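Jillov Hand Kit: Frequently Asked Questions
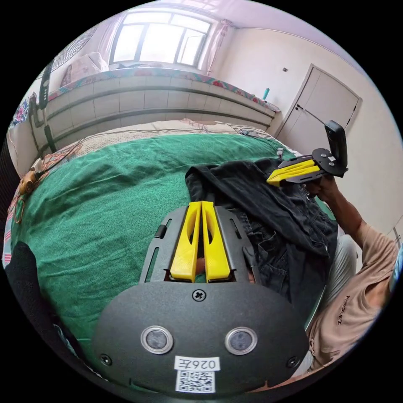
Two hand-held grippers in a bedroom, with a black garment on the bed.

General

What is the Jillov Hand Kit?
It is a pair of hand-held grippers with cameras, a carrying case, a charger, and the Miren desktop software. You hold a gripper and do a household task with it. The kit records what the fingers did and what the cameras saw. The recordings are used to train robot arms that carry a matching gripper.

Do I need a robot to use it?
No. You can record without owning an arm. Many customers record first and add the arm later, or send their recordings to a partner lab that already has one.

Who is it for?
University labs, small robotics companies, and teams that collect data under contract. It is sold to organizations only. We do not take orders from private buyers at this time.

Is it sold as single grippers?
The standard kit has 2. A single gripper can be ordered as a replacement part if you already own a kit.

Setup

How long does setup take?
Roughly 30 minutes the first time. Most of that is the software install and the camera calibration. After that, you only need to repeat the calibration if a gripper has been dropped or a finger pad has been changed.

What computer do I need?
Any recent Windows or Linux machine with a USB-C port and enough free disk space for your sessions. Miren does not run on Macs. Recordings can be copied to an external drive from inside the program.

What are the label and the QR code for?
Each gripper has its own code. Scan it when you start a session and Miren loads the calibration for that unit. If the label gets scratched or comes off, write to support and we will mail you a new one. Please don't swap labels between grippers. The calibration will be wrong and the session may have to be thrown out.

Does the room need special lighting or markers?
No markers. Normal daylight or ceiling lights are fine. Very dark rooms and plain blank walls give the tracking trouble. A room with furniture, bedding, curtains and so on usually tracks well. Sun shining straight into the cameras can wash out part of the picture, so turn the work area a little or close the curtains partway.

Recording

What tasks can I record?
Anything you can do with two-finger grippers. Customers have used the kit for folding laundry, making beds, wiping counters, setting tables, and putting things away in drawers. Cloth is the most common request. Start with one garment laid out on a flat surface before moving on to a full basket.

Can it pick up clothes from a bed?
Yes. Beds are softer than tables, so press down lightly and pinch the fabric at a seam or an edge. Pushing hard sinks the fingers into the mattress and you end up pinching the blanket too. Dark clothes on a plain blanket in a contrasting color are the easiest to see in the recordings.

Does it matter if the other gripper or the operator shows up in the video?
No. Arms, legs and the second gripper are often in view during household work. If you need to hide people for privacy reasons, Miren can blur faces before export. It does not blur clothing, room contents, or papers, so put away anything private before you start.

How long can I record on one charge?
Up to 175 minutes. Battery time goes down in a cold room. You can charge between takes, but recording is locked while the charger is plugged in.

Can one person use just one gripper?
Yes. Choose "single" when you open the session. You can't change this halfway through. Close the session and open a new one.

My takes are being rejected. Why?
The usual causes are a hand over a lens, moving too fast, or starting before the tone. Miren shows the reason next to each rejected take. If it says "tracking lost" several times in a row, wipe the lenses with a dry cloth and restart the gripper.

Care and parts

How do I clean the finger pads?
Wipe with a damp cloth and let them dry. No alcohol and no dishwasher. Lint builds up after cloth work and makes the pads slip.

How often should the pads be changed?
It depends on the work. Change them when the edges are torn or when they stop springing back. Spare pads are sold in packs of 9 pairs under the name Onu Soft.

Can I tighten the screws on the housing?
Leave them alone, please. Opening the housing moves the cameras and ends the warranty.

Orders and support

Can I rent a kit?
Yes, through Benton, our rental partner. The shortest rental is 30 days. Spare pads are not included.

Who owns the recordings?
You do. Files stay on your computer unless you choose to upload them.

How do I reach support?
Use the form in Miren under Help. It attaches the log file for you. Replies go out on weekdays, and there is a live call every Wednesday for customers with an open ticket. Have your gripper code ready.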